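# Two-finger gripper for soft food items: force limit or position limit?

**jvillanueva** (Jhair Villanueva), posted April 28, 2019

We are choosing between two parallel grippers for a small pick-and-place test, the Skela and the Tamayo. Both bolt to the same arm and both have two fingers. The task is moving bread rolls from a plate to a tray. The rolls are soft and no two are the same width.

With the Skela I can set a closing force but the lowest setting still leaves dents. With the Tamayo I can set a closing width in small steps, but then a narrow roll slips out and a wide one gets squeezed. The controller is an Astel and polls the gripper over serial.

I ran the same 6 rolls through both and did not see a clear winner. Is there a usual way to decide this? I would like to avoid buying a suction tool. Changing fingers is fine, changing the arm is not.

---

**Gumura_bench**

Go with position control and add compliance in the fingers. The low end of the force setting on most electric grippers is not very accurate. Friction in the drive takes up part of it and the part that reaches the roll changes from one cycle to the next. If your minimum already leaves dents, tuning won't get you much.

What worked for us was soft pads on the inside faces, then closing to a width a little under the narrowest item. The pad takes up the difference. We went through some 1000 cycles on one set before the pads began to peel at the bottom corner. Glue them on with the fingers off the gripper, it's much easier.

Two other things to check:

- Approach speed. Slow down for the last bit of the descent. A lot of what looks like squeeze damage is the fingertip landing on the roll.
- Grasp direction. Close across the short side of the roll. If your wrist angle is fixed in the program and the roll is turned on the plate, one finger can come down on the end of it.

For comparing the two, log every attempt with the finger width at contact and at lift. Use fresh rolls for each gripper. If the same 6 went through both, the second gripper got rolls that were already squashed.

---

**petrol_and_toast**

just use suction, way less hassle

---

**R. Dunmore**

Suction on a bread crust leaks, and he said he doesn't want it.

I agree with the pads, but I would look at the wrist angle first. We had the Tamayo on a white table with a blue plate, which gives the camera an easy color to separate from the bread. Finding the roll was no trouble. Getting the long axis right was harder, and an error there puts a finger on top of the bread.

Our log had 741 attempts in November with a fixed wrist angle and 1428 after we switched to fitting the angle from the outline. Top contacts went down a lot with the second method, and we had not touched the grip settings at all.

Leave slack in the gripper cable if you are going to rotate the wrist. We strapped ours to the forearm and let it hang in a loop below that.
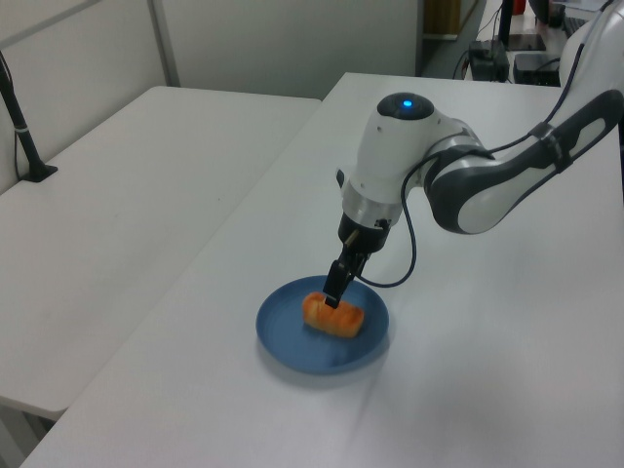
*Roll lying lengthwise on the plate, one finger down at its left end.*

If your contacts look like that, fix the angle before you compare grippers. Otherwise you are mostly measuring your own approach error. After that I'd test the Tamayo with pads against the Skela at its lowest force, and I expect the difference to be small enough that you can pick on price.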